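Folding by hand, for the machine's benefit

At the Ukard garment return centre, the folding benches start up at 6 a.m. and the sorting line an hour later. The order used to be the other way around. Regula Bühler, who runs operations on the site, changed it in May when hand-held grippers went into regular use and the folding work had to be scheduled ahead of the parcel peak.

The grippers are two-fingered tools that a worker holds and closes over the fabric. Each session is recorded, and the recordings are used to train the folding cell that Ukard is commissioning with its integrator, Ziltska. Three folders are rostered on the benches per shift. The rest of the crew still fold with their hands, and will for the foreseeable future.

"The cell can do a T-shirt," Bühler says. "It can do a towel. Anything with a collar and a zip is a different category, and that is most of our winter volume."

Ukard takes in returned clothing for a number of online retailers, inspects it, folds it to a retailer's specification and rebags it. The target for a hand folder is 600 pieces a shift. On the gripper benches there is no piece target, a condition that took some negotiating. Teresa Sheehan, the health and safety representative, argued that a recorded worker on a piece rate would hurry, and that hurried folds would end up in the training set.

"They agreed with the second half of that before they agreed with the first," she says. "I don't mind which half did it."

Bench work and pay

Caoimhe Phelan has folded at the centre for 13 years. She was among the first to move to the grippers and now trains the others.

"You lose your fingertips," she says. "By hand I find a seam without looking. With the tool I have to look, and I have to decide where to pinch before I get there. The first week I was slow and cranky."

Her classification changed with the job. Folders on the gripper benches are paid at the technician rate for the hours they spend there, and return to the standard rate for the remainder of the shift. Phelan considers the arrangement untidy. "It's the same pair of hands at ten and at two. If the skill is worth more in the morning, it's worth more after lunch."

Bühler does not dispute this. The split rate is up for review when the cell goes live, and she would not say which way the review was likely to go.

Sheehan's main concern is strain. The tool is heavier than it looks, and the thumb and wrist carry most of the load. Gripper sessions are capped and alternate with inspection work. She keeps her own log of complaints, separate from the company's, and says wrist soreness has dropped since the benches were lowered.

What the recordings are for

Ziltska's engineer on site, Pádraig Madigan, reviews sessions each Friday. The current batch holds 354 accepted folds. Rejections are mostly for a double grasp, where the fingers take two layers when one was wanted.

"A sleeve laid over the body is the usual culprit," Madigan says. "The cuff is on top of the torso, both are the same colour, and the knit is soft. A person separates them by feel. We have to get it from the position of the fingers."
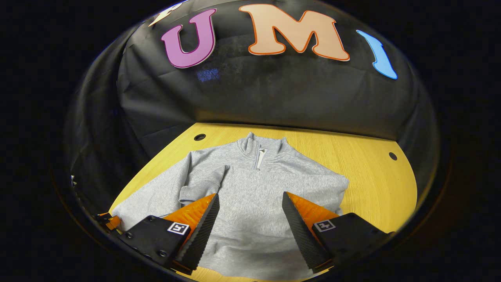

After commissioning

The cell will take flat items first. Bühler expects zips, hoods and stand-up collars to stay with people through at least one more winter, with the benches feeding new recordings as retailers change their lines. No positions have been cut so far. Two vacancies were left unfilled, a fact Sheehan raised before Bühler did.

Phelan has asked for a seat in the acceptance tests – she wants to be able to fail a fold. Madigan has put her name on the list. "She'll reject more than I would," he says. "The customer would probably side with her."

The request is with Bühler, along with a second one for better lighting over the benches.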